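2023-06-30

Quick one before I have to leave for work. Legs are wrecked. Typing this standing up because sitting down is worse.

So we played Koltolen last night, away, and lost by 13. Which sounds bad until you remember April, when they put 89 past us and I cried in the car park at the servo. Not ashamed. Thirteen is nothing. Thirteen is two kicks and a bit of luck.

First quarter was a mess. Wind straight down the ground, everything we kicked came back over our heads. I had one touch and it was a handball to the wrong team. Second quarter better – Meifang Qian went into the ruck after our tall got a knock on the knee, and she is maybe five foot five on a good day, and she just kept getting her body in front and making it ugly. Seven tackles. I know because she told me, more then once.

Third quarter was ours. Really ours. We ran, we talked, we hit targets. I kicked my first goal for Pralldale, off the wrong foot, from right in front, and I don't care. It counts. Somebody has it on their phone but you mostly see thumb.

Then we ran out of puff. Only three on the bench and they had a full one. That's footy at our level, half of us learned the rules last year. I came over from basketball and I still want to stop when the whistle goes.

Things I need to fix:
Left side kicking. Awful.
Staying on my feet in the wet.
Eating before the game and not a muesli bar at 1710 in the parking lot.
Tape for my fingers. Two jammed allready.

Bai is next, home game, and they're quick. Training is going to be all running I think. The coach said "bring water" in a certain tone of voice. Then Clilar the week after that, and they haven't won yet, so no pressure on us at all, ha.
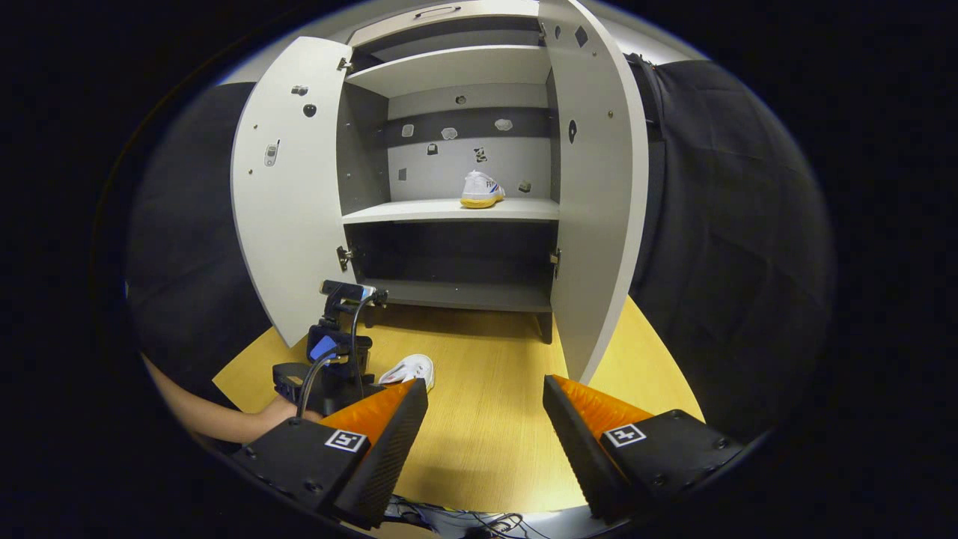
Can you start playing if you've never touched a football before? Come to a training first and do the kicking drills, and the coach will put you in a game once you can tackle and fall safely.

Bring a mouthguard. Boots can wait, a few of us have spare pairs in most sizes. OK I'm late, ice pack is going in the bag.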